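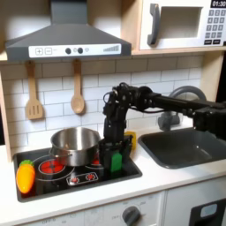

Figure 2. The arm at the practice kitchen, with a green block held in the gripper beside the pot.

3.2 Changes in the work of line staff

Before the trial, prep workers at the Rarkerham kitchen moved ingredients between the stove and the sink by hand and chose the order themselves. Under the Kuvum system, one worker per shift became an arm attendant. Attendants trained at a play kitchen, where blocks took the place of food, before they were allowed on the line.
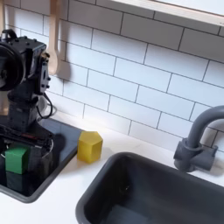

Attendants logged 1,936 transfers over the study period and stepped in during 294 of them. Most of these cases involved an item set down in the wrong place or a grip the attendant judged unsafe. Staff told us that the lifting was easier but that watching was more tiring than they had expected – a complaint also reported at the Stunddale site. 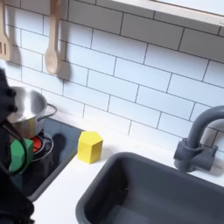

Job descriptions were slow to follow. Attendants were still paid at the prep rate in November, although they now wrote fault notes and decided when the arm should stop. Two senior cooks declined the role. They said they did not want to answer for errors made by a machine they could not adjust. Managers at both sites agreed to review the pay grade, and Rarkerham later gave attendants a short break after each hour of watching. 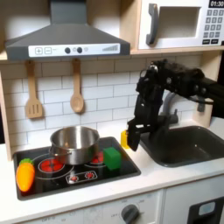
3.3 Training time and staff turnover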